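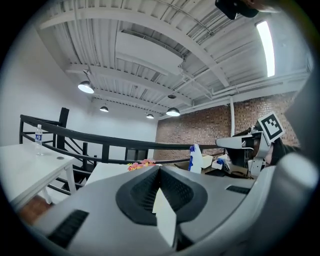
*Gripper and shop ceiling, 2/3/25*

Back on the camper van today, after most of January went to other things. It's the high-roof one we call Quaye, and for anyone catching up, the complaint is still the same: the house battery won't hold through a night with the fridge and the fan running, and the owner would like to use the van for a long trip in spring.

I started where Gemma left off, with the charging side. With the engine idling and the lights off I had 14.1 volts at the starter battery and only 13.2 at the house battery, and that's a bigger drop than I'd like to see on a run that short. Went looking for it with the meter on one leg at a time. The positive side was clean the whole way back. The ground was the trouble. Whoever did the conversion (nicely, for the most part, I have to say – the cabinets are lovely) bolted the house ground to a seat bracket that still had paint under the lug. I took it down to bare metal, put on a new lug and a star washer, smeared it with grease and tightened it all up again. Now 13.9 at the house battery, same conditions. I was so pleased I went and told Mariama, who was under a truck and took it very well.

That doesn't clear the battery itself, mind you. It has probably been undercharged for as long as the van has been a camper, and I'd be surprised if that did it no harm. It's on the slow charger tonight. Nana is going to put the 5 amp load on it once it has rested and write the voltage down every 15 minutes, on the back of this page please and not on a paper towel like last time.

Other bits, while I had the seat out:

- Weighed the pile of things that came out of the back: 170 pounds, counting the old water tank and the awning arms. The awning arms can go home with the owner.
- The fuse for the fan is bigger than its wire deserves. Swapped it for the right size and put a label on the holder.
- Roof vent seal is hard and cracked along the front edge. Rosaire thinks we can get one more season out of it with sealant, I think we should replace it, and we'll talk it over when he's back.
- The passenger swivel base squeaks. Didn't get to it.

Quote for a new battery and a proper charger came to $780 with the cable. I haven't called the owner yet and would rather wait for Nana's numbers – if the old one does better than I expect, we can leave the battery off and just do the charger.

Seat is still out, bolts are in the blue tray on the dash.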